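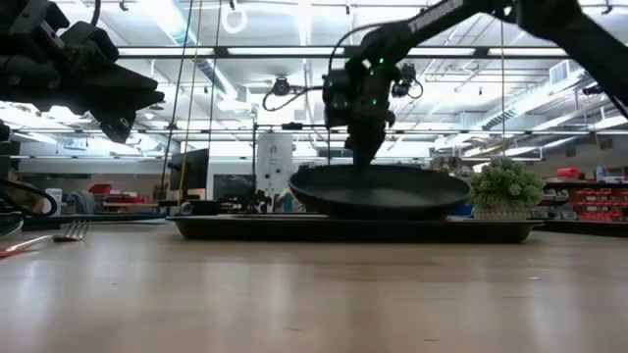

If your club, school or small company has a robot that can do one kitchen chore, sooner or later somebody is going to ask whether they can come by and see it. Say yes! We put on our first open day at the Curville workshop in September, with a pair of arms and a cooking table, and enough people have written to ask how we set it up that I promised to put it all down in one place. Some of this will be too much detail for you, so skip around as you like.

## Pick one small job

Our first plan was a whole breakfast, and I'm glad we dropped it. A visitor will happily watch one spatula go into one frying pan, lift, turn and come back out, and then want to see it again from the other side. Choose a job that takes under two minutes from start to finish and that you can reset by hand without turning anything off. If you have a second arm, let it wait near the table. People like to guess what it's going to do, and you can give it a little task of its own later in the day.

Use real kitchen things where you can. A plain black pan and a spatula from the housewares store did better with our visitors than the special test pieces we had, because everybody has held a spatula and knows how awkward it can be. Leave the stove out of it, though. We ran the whole day cold, with play food, and even the little kids didn't mind.

## Set the table the evening before

1. Put a shallow tray on the table and set the pan on it. When something rolls or slides off the spatula, the tray catches most of it.
2. Mark where the tray's corners go with small bits of tape. You'll be bumping that table all day long.
3. Lay out a few extras, such as a fork or a little potted plant (ours is artificial, no watering), well out of the path of the arms. It makes the table feel a bit more like a home.
4. Go over your cables. Anything that hangs from above should have enough slack for the arm's full reach and not so much that it drags across the tabletop.
5. Run the job from beginning to end ten times. If it fails more than twice, make it simpler and go again.
6. Wipe the table, tidy the shelves behind it, and go home at a decent hour.

I skipped step 6 and was very sorry by noon.

## Plan the floor

Tape a line on the floor at least 3 feet beyond the farthest point the arms can reach, measured with the arms stretched all the way out. Keep one person at the stop button the entire time the power is on, and don't let that person also be the one who talks. We tried doubling up during practice, and whoever was answering questions always drifted away from the button.

Groups of ten or twelve fit nicely around one table. We had 100 people sign up and let them in every twenty minutes, which left us time to reset and drink some water between groups. For the folks in back, we rented a big screen from Kouris, the party supply place in Zimthorpe, for $399 including delivery. It was the largest bill of the day and I would pay it again.

## Running the demonstration

Start the arm first and talk second. I had a lovely five-minute introduction all written out, and the first group spent every bit of it looking over my shoulder. Let them watch one round in near silence, then explain what they saw while the second round goes, and keep the third for questions.

You'll hear some of these, so have an answer ready:

* **How does it know where the pan is?** Point out the cameras and describe in a sentence or two what your own system does with the pictures.
* **How long did it take to learn?** Give the true number. Ours was 3,000 practice runs, and that got a gasp every time.
* **Can it do dishes?** (No. Not yet, anyway.)

When the robot drops something, and it will, stop talking for a second and let people see how it recovers, or how it doesn't. Then step in, put things back by hand with the arms stopped, and go again. Our best conversations came after a dropped piece of toast.

## Packing up

Park the arms, switch off the power, and only then let anyone past the tape to gather up the pan and utensils. Write down what failed while it's fresh. Our list went up on the Brandari project board that same evening, and two of the fixes on it are already done: a longer grip on the spatula handle, and a heavier tray that stays put.

Last updated 2023-10-05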